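Companion animal adoption

Companion animal adoption is the transfer of a homeless, surrendered or stray animal to a new keeper who takes on permanent responsibility for it. The animal usually comes from a shelter, a rescue group or a foster home, though private adoptions between households are also common. Dogs and cats make up most adoptions, but rabbits, guinea pigs, birds, horses and reptiles are rehomed in the same way.

Adoption differs from purchase in that the fee, where there is one, is meant to cover part of the cost of care and is not a price for the animal. It differs from fostering in that the arrangement has no planned end date.

Terminology

The words used for the process vary from place to place. "Rehoming" is the broader term and includes animals passed from one private owner to another. "Rescue" can mean either the removal of an animal from a harmful situation or an organization that does such work. An animal given up by its owner is called a surrender. One picked up without an owner is a stray until the legal holding period has passed, after which it may be offered for adoption.

"Rescue animal" is often used loosely for any adopted pet. Some writers, among them the animal behavior author Domenica Wallner, prefer "shelter animal" for those that have come through a shelter, on the grounds that many were never in danger and simply lost a home through illness, divorce or a move.

Sources of animals

Strays are brought in by animal control officers or by members of the public. Intake staff scan the animal for a microchip and check it against lost reports. If an owner is found, the animal is returned, sometimes after payment of a boarding charge. If none is found, the animal is held for a set period, which may be as short as three days.

Surrenders follow a different path. The owner signs over legal rights and is usually asked to fill in a history form covering health, diet, habits and any bites. These forms are useful but not always reliable. Owners may leave out problems out of shame or because they fear the animal will be put down.

A smaller share of animals come from legal seizures, breeding operations that have closed, laboratories, and the estates of people who have died. Retired racing dogs form a group of their own, often handled by breed-specific groups.
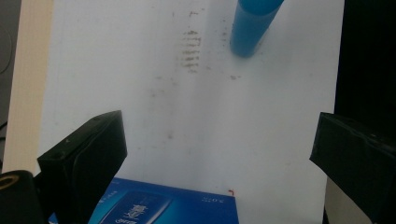 Transfers between shelters also account for part of the intake in many areas. A crowded shelter may send animals to one with open kennels, sometimes across long distances. Transport can spread disease if animals are not vaccinated and checked before travel, and receiving shelters commonly keep new arrivals apart from the rest for a time.

Preparation for adoption

Most shelters carry out a basic health check soon after intake. The animal is weighed, examined for injuries, treated for fleas and worms, and given core vaccines. Sterilization is done before release in most programs, although very young animals may go home on a contract that requires the surgery later.

Behavior is assessed in several ways. Older methods relied on a single formal test, in which a dog was exposed to food handling, strangers and other dogs in a fixed order. These tests have been criticized for giving poor predictions of how a dog will act in a home. Many shelters now put more weight on notes kept by staff over several days, on play groups, and on reports from foster keepers.

Cats are harder to judge in a shelter. A cat that hides at the back of a cage and hisses may be relaxed and affectionate within a week of leaving. Hiding boxes, perches and steady routines lower stress and make it easier to see what the cat is like.

Matching and screening

The adopter normally fills in a questionnaire and speaks with a member of staff. Questions cover the type of housing, the other people and animals in it, working hours, previous pets and plans for holidays. Renters may have to show that the landlord allows animals. Some groups also visit the home.

The strictness of screening is a matter of debate. Supporters of strict rules say that animals which have lost one home should not be put at risk of losing another. Critics answer that rules on fenced yards, working hours or age turn away suitable people, who then buy from a breeder or an unregulated seller. An approach known as open adoption, based on conversation and advice with few fixed bars, has become more common.

One regional example is the Gollomeck shelter, which replaced a long written application with an interview under its director, Engelbert Eberhard. The shelter had been using a form of 88 questions. Under the new system, an adopter talks through daily life with a counselor and is shown animals that seem to fit. In the first full year after the change, the shelter placed 2336 animals.
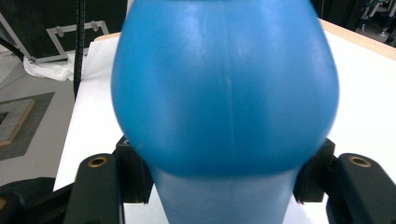

The first weeks

The period just after adoption is usually called the settling-in or decompression period. The animal has lost familiar smells, people and sounds, and its behavior may not be typical. Some dogs sleep a great deal and seem very calm. Others pace, bark or refuse food. Cats often hide for days.

Common advice includes the following:

Set up a quiet room or corner before the animal arrives, with water, bedding and, for cats, a litter tray.

Keep to the food the shelter was using for the first week, then change it gradually.

Limit visitors and outings.

Introduce resident animals slowly. Dogs are often introduced on a walk in a neutral place, and cats by an exchange of bedding before they meet.

Keep dogs on a leash outdoors, even in places where they would later be allowed to run. Newly adopted dogs are at high risk of escaping.

Book a visit to a veterinarian early on, and register the microchip in the new keeper's name.

A popular guideline divides the adjustment into three days, three weeks and three months. During the first stage the animal is thought to be overwhelmed, during the second it learns the routine, and by the end of the third it is considered at home. The figures are a rule of thumb and have little formal research behind them. Animals from very poor conditions may need a year or more.

Returns

Some adopted animals are returned. The most common reasons given are conflict with other pets, unwanted behavior, allergies, housing problems and cost. Returns tend to cluster in the early weeks. Most contracts require that the animal come back to the organization it came from and forbid the adopter to sell it or give it away.

Returns were once treated as failures, and adopters were sometimes barred from trying again. Many shelter workers now see them as a source of information. A dog that has spent two weeks in a house has been observed around children, stairs, traffic and an empty home, none of which a kennel can show. Mélanie Nguyen, a shelter veterinarian, has argued that short trial stays should be offered openly so that adopters do not feel judged when a match does not work.

Long-stay animals

Certain animals wait much longer than others. Older dogs, large adult dogs, bonded pairs, and animals with chronic illness are the groups most often named. Black coats are widely said to be a disadvantage, but studies disagree, and the effect seems to be small where it exists.

Programs for these animals include reduced fees, sponsored medical care, and day outings in which a member of the public takes a dog out for a few hours. The Fluren Day Out program, started by Sipho Mkhize, lends dogs for walks and car trips and asks each walker to write a short report. By September of its second year it had collected over 300 reports, which staff used to write the dogs' profiles. Senior-to-senior programs place older pets with older people and often waive the fee.

Profiles and photographs matter for this group. A short description of what the animal is like to live with is generally preferred to a sad account of its past. Outdoor pictures, or pictures taken on a sofa, are also preferred to those taken through kennel bars.

Human effects

Keepers of adopted animals often describe a strong bond, and some believe that the animal is grateful. Behavior scientists are cautious about this idea. Attachment in dogs can form within a few short meetings with a new person, and what looks like gratitude may be relief, habit or close attention to a source of food and safety. The attachment itself is well supported by studies in which dogs are briefly separated from their keepers and then reunited.

Adoption can also bring strain. New keepers sometimes report regret, poor sleep and worry in the first days — a state known informally as the "puppy blues," although it occurs with adult animals as well. It usually passes as routines form. Support lines run by shelters, and follow-up calls in the first month, are meant to help people through it.

Andri Danzer's memoir Prurneo, named after the half-wild dog he took in from a roadside, is often mentioned in writing on the subject. Much of the book deals with the months in which the dog would not enter the house.

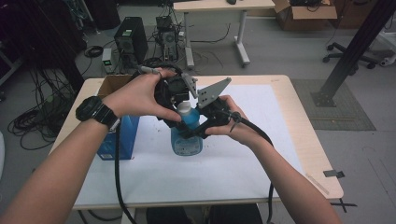 Gripper closed on a blue plastic bottle, held with both hands.

Legal aspects

In most legal systems a companion animal is property, and adoption is a transfer of ownership under contract. Some organizations keep a right to reclaim the animal if the terms are broken. Courts have not treated such clauses alike, and outcomes depend on the wording and on local law.

Disputes also arise when a former owner comes forward after a stray has been adopted. If the holding period was observed and proper notice was given, the new keeper's title is normally upheld. Where the shelter failed to scan for a microchip or released the animal too early, the former owner may have a claim.

See also

Animal fostering
Animal shelter
Human–animal bond
Microchip implant
Stray dog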